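Brimwood Trail and Shelter Notes – README

Version 1.2, released 2019-03-22

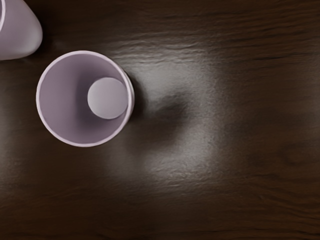
Brimwood Trail and Shelter Notes is a collection of short written records about paths, campsites, portages and lookouts in the Brimwood lake country. It holds 4,000 entries in plain text, each tied to one place on the ground. The notes were written for hikers and paddlers first, and were put into a single format later so that they could be searched, mapped and used in language work.

What is in the collection

The main file, places.csv, has one row per entry. Of the 4,000 entries, 3,000 are about trails and campsites. The rest cover portages, landings, lookouts, springs and old logging roads that people still walk.

Each row has these fields:

id – a number that does not change between versions
name – the name in common use
other_names – any older or local names, separated by semicolons
kind – trail, campsite, portage, landing, lookout, spring or road
lake – the nearest named lake, if there is one
note – the text of the entry
season – the part of the year the note applies to
checked – yes or no

The second file, names.csv, gives background on place names. It covers 249 lakes, bays and hills. Some names have two or more stories behind them, and in those cases all of the stories are kept, each on its own row. We did not try to pick a winner.

The third file, links.csv, joins portages to the lakes at either end. It is short and can be ignored if you only want the text.

Where the text came from

Most of the entries began as pages in the Tradia guidebooks, a set of small paper guides sold at outfitters' shops and at the park gate. Tradia gave permission for the text to be reused. The scans were read by software and then corrected by hand. Poor scans were typed in from scratch.

A smaller part came from Wikedska, an online notebook where visitors post trip reports. Only reports whose writers agreed to reuse were taken. Usernames, phone numbers and license plates were removed, along with the travel dates of people who were out alone.

The season field was added by us. If a guide said "early summer" we entered June. If it gave no season at all, the field is blank.

How entries were checked

A row marked yes in the checked field was compared with a second written source or with a visit to the place. A row marked no has only one source. Unchecked rows are mostly old roads and springs in the north end, where the paper guides are thin.

For version 1.2 we also pulled 100 rows at random and read them against the original pages. Mistakes found in that reading were fixed. The most common was a mix-up between left and right banks on river portages, so we went back over every portage row after that. A few may still be wrong.

Known problems

Distances are given as the sources gave them. Some are in miles, some in kilometers, and a few in paddling time. They have not been converted.

Spelling of names varies. East Brimwood Bay appears under three spellings in the notes, though the name field uses one.

Beaver dams move. Any note that mentions a dam, a lift-over or a flooded trail should be treated as old news.

Campsites near the dam road are described far more fully than those farther in. This follows where people go and says nothing about which sites are better.

Do not use this collection to plan a route by itself. It has no depth figures, no rapids grades and no fire rules. Carry a current map and ask at the park gate.

Character encoding

All files are UTF-8. Older spreadsheet programs may garble accented letters, most often in the source column of names.csv, where the map publisher Triệu is listed. If that name shows up as a string of odd symbols, reopen the file and set the encoding by hand.

Changes since version 1.1

– portage rows reread and corrected
– duplicate campsites on the west shore merged; the lower id was kept
– blank lake fields filled in where the map made it clear
– the old field "rating" dropped, as the guides did not use the same scale

Terms of use

The notes may be copied, changed and shared for any purpose as long as the Brimwood Trail and Shelter Notes are named as the source. Text from the Tradia guides may not be sold again as a printed guidebook.

Corrections are welcome. Please give the id of the row, what it says now, what it should say, and how you know.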